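Ringe, Kisten, grünes Band - unser Sortierplatz in Halle Lornside

Wer uns schon länger besucht, kennt von unserer kleinen Firma vor allem die fertigen Sachen, die bunten Gehäuse und die Steckverbinder der Reihe Shezi. Im Mai ging es dort hoch her, wo die Ringe sortiert werden, bevor sie ins Lager nach Sarnlow gehen. Ich gebe gern zu, dass mir dieser Platz von allen Ecken der Halle die liebste ist, schon wegen des Lichts am Vormittag.

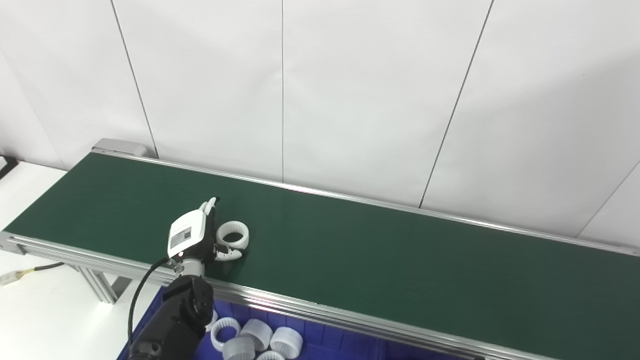 Das Förderband haben wir vor Jahren gebraucht von der Firma Hallbridge übernommen, zusammen mit einem Karton voller Ersatzrollen, von denen wir bis heute erst zwei gebraucht haben. Driss Berrada hat es damals an einem langen Abend ausgerichtet, mit Wasserwaage und sehr viel Tee, und seitdem läuft es brav geradeaus (meistens jedenfalls!).

Die Ringe kommen in Weiß und in Schwarz zu uns, und die beiden Farben bleiben vom ersten Moment an getrennt. Das klingt pingelig, spart beim Packen aber viel Sucherei.

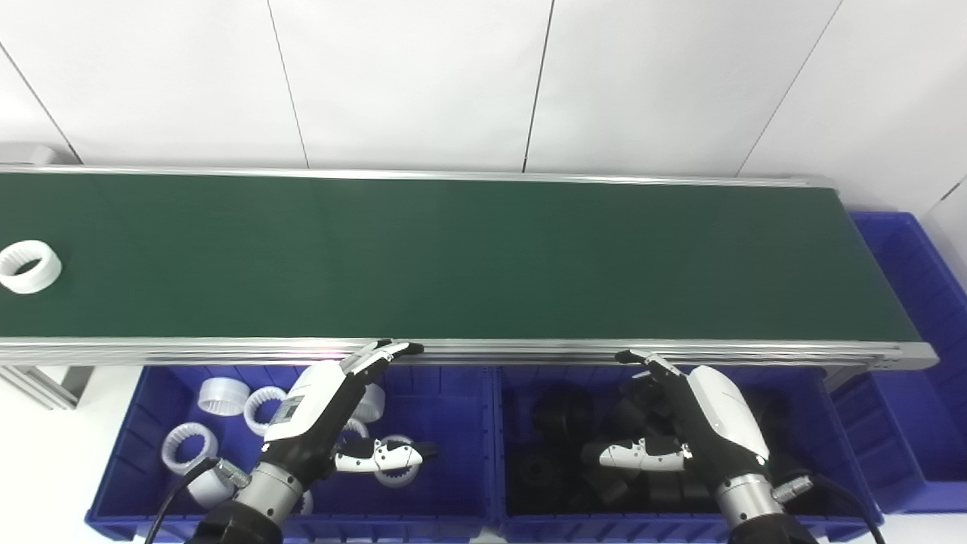
Pro Auftrag sind es meistens rund 300 Stück, verpackt wird in Beuteln zu 50. Früher haben wir das alles an einem gewöhnlichen Tisch gemacht, und ständig rollte etwas davon und verschwand unter der Heizung. Beim letzten Umzug fanden wir dort 19 Ringe wieder, dazu einen Kugelschreiber, den Driss schon lange vermisst hatte. 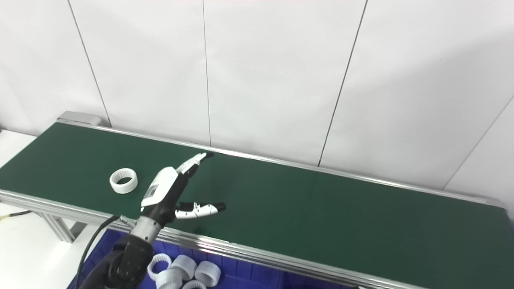
Bei der Kontrolle geht es vor allem um die Innenseite. Ein kleiner Grat an den Rippen genügt, und der Ring sitzt später schief - man fühlt das mit der Fingerspitze oft schneller, als man es sieht. Was nicht in Ordnung ist, wandert zurück an die Spritzerei, mit einem freundlichen Zettel dabei.
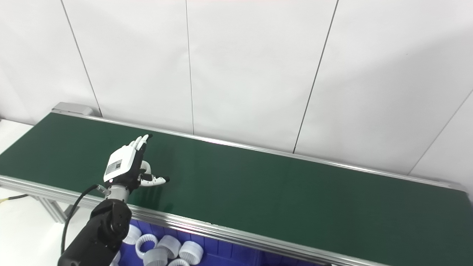
Über die Kisten haben wir bestimmt länger diskutiert als über das Band selbst. Driss wollte flache Schalen, ich wollte etwas Stabiles, das auch einmal einen Stoß verträgt. Geworden sind es dann die blauen mit den gerippten Wänden, und so eine passt mit den weißen Ringen darin sogar ein Stück unter die vordere Schiene. Inzwischen mag er sie auch, glaube ich, zumindest hat er für sein Werkzeug gleich welche nachbestellt.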